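How Does a Computer Remember Things?

A guide for young readers from the Tiltar Children's Science Library 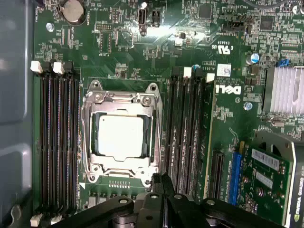
A Dell desktop motherboard. The processor sits in the middle, and the four black memory slots are to its left.

Think about what you ate for breakfast. Now think about your address. You can probably recall both of them, but in a month you will most likely have forgotten the breakfast, and you will still know where you live. People keep some memories for a short time and others for many years. Computers do the same, and they use different parts for each job.

What is memory made of?

Everything a computer remembers is stored as a bit. A bit is the smallest piece of information there is. It can be only one of two things: a 1 or a 0. You may think of it as a light switch, which is either on or off.

One bit cannot say very much. Eight bits together are called a byte, and a byte is enough to store one letter of the alphabet, such as K or m. The word "cat" takes three bytes. A short story of 2,000 letters and spaces takes 2,000 bytes. A photograph needs far more, as the computer has to remember the color of every tiny dot.

Short-term memory

When you open a game or a drawing program, the computer places it in its short-term memory. This is called RAM, which stands for random access memory. "Random access" means that the computer can go straight to any piece of information it wants, in any order. It does not have to start at the beginning and read through to the end.

In many desktop computers, RAM comes on long, thin cards that stand upright in slots on the main circuit board. The slots are placed close to the processor, the part that follows instructions and does the arithmetic. Signals travel very fast, but a short trip is still quicker than a long one.

RAM has one weakness. It needs electricity to hold its bits. When the power goes off, the information in RAM is lost. If you have ever written half a page and then had the power fail before you could save it, you have seen this for yourself.

Long-term memory

To keep something, the computer must copy it to storage. When you click "Save," that is what happens. There are two common kinds.

A hard disk drive has one or more round, flat plates inside that spin at high speed. A small arm moves over them and writes each bit as a tiny magnetic mark. The marks remain when the power is turned off.

A solid state drive has no moving parts. It keeps its bits by trapping very small electric charges inside chips. It is quieter than a hard disk and usually faster. The memory card in a camera works in much the same way.

The desk and the bookcase

Imagine that you are doing a school project on volcanoes. Your bookcase holds 200 books, but it is on the other side of the room. Your desk has room for only 10. You bring over the books you need, open them and begin to work. When you finish, you put them back.

The desk is like RAM, and the bookcase is like storage. A bigger desk lets you have more books open at once. With a very small desk you would spend much of the afternoon walking back and forth – and this is one reason why a computer with too little RAM can seem slow.

The processor has a small amount of memory of its own, too, called a cache (say "cash"). The cache is like the notepad next to your hand. It holds very little, but you can read it without getting up.

Try it yourself

You will need a pencil, some paper and a partner. Ask your partner to write down a row of eight bits, for example 01001011. Look at the row for five seconds, then cover it and try to write it down. Now try with 16 bits. Most people find this much harder. A computer can hold billions of bits in its RAM and will not mix up their order.

Next, see whether you can find a trick that helps. Some people split the row into groups of four. Others turn the bits into a rhythm and tap it on the table.

Words to know

Bit – a single 1 or 0.
Byte – a group of eight bits.
Cache – a small, very fast memory inside the processor.
Processor – the part of a computer that carries out instructions.
RAM – short-term memory that is lost when the power goes off.
Storage – long-term memory, such as a hard disk drive or a solid state drive.

Next in this series: How Does a Computer Draw a Picture?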